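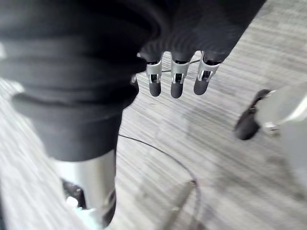
Three fingers, pointing down at the floor.

I run the Morndale Rec hockey league (adult, mostly over 40, all skill levels, yes even yours!) and I'm looking for 2 scorekeepers and a goalie or three for the season. Games are Saturday nights at the Fenungate rink, and we usually wrap up by 11. Scorekeepers get $20 a game plus all the snack bar coffee you can stand. Goalies skate free, because you people are saints.

You don't need experience for the scoring job. I'll sit with you for your first game and show you the clock, the sheet and how to ignore guys yelling about offsides. Goalies, please bring your own gear!

If you're interested, come find me at open skate on 2021-08-21 or leave your name and number at the Fenungate front desk.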